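Clivstead Toy Library to Reopen in June With Larger Collection and Longer Hours

CLIVSTEAD -- The Clivstead Toy Library will reopen in June in the former Witkowska shoe store on the town's main street, more than tripling the number of items families can borrow. The library closed its old room over the winter when the lease ran out.

The collection will open with 600 toys, puzzles and games, up from 200 at the old address. Loans run for three weeks and can be renewed once. Membership stays free for households in Clivstead and Vevard, and families from outside the two towns can join for a small yearly fee.

"Parents kept telling us the same thing, that we closed before they got off work," said Panagiotis Ivanov, the library's director. "The new place will be open until 7 p.m. on four evenings, and you can park right behind it."

Much of the new stock is meant for children ages two to five, the group with the longest waiting lists. It includes shape sorters, threading sets, stacking toys and wooden boards and boxes with doors and latches for small hands to work. 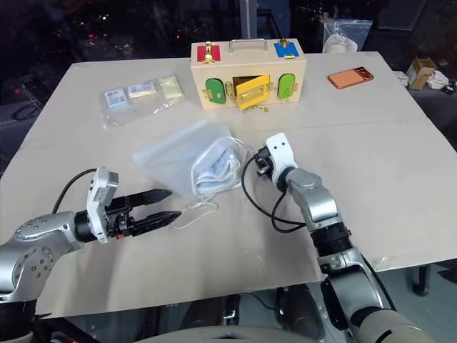
A wooden latch box with doors in several colors.

Ivanov said latch toys were among the most requested items last year. Members have also asked for more board games for older children, and a shelf near the front desk will be set aside for them.

The move was paid for in part by a local appeal that raised $3,915. The money went toward shelving, a secondhand checkout desk and a ramp at the front entrance. Wonik Hardware of Vevard supplied paint and floor mats at cost.

Returned toys will be cleaned and checked for missing parts before they go back on the shelf. Puzzles and sets with many pieces will be lent in numbered bags with a list inside.

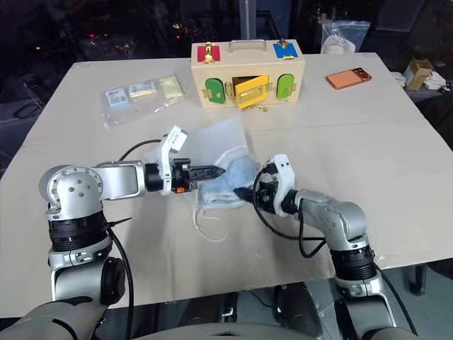
Families who lose a piece are asked to report it at the desk. There is no charge for a single missing part, though a toy that comes back unusable may need to be replaced.

The library will also start a play hour at 10 a.m. twice a week -- no sign-up is needed, but space is limited to 17 children. An adult must stay with each child.

"We had one rug and four chairs before," said Witold Kaczmarczyk, who runs the children's sessions. "Now there is room to put things out and let kids try them before they take them home."

Old membership cards will still work. New members should bring proof of address to the front desk. Donations of clean, complete toys will be accepted during opening hours. The library cannot take stuffed animals, car seats or toys with damaged battery covers.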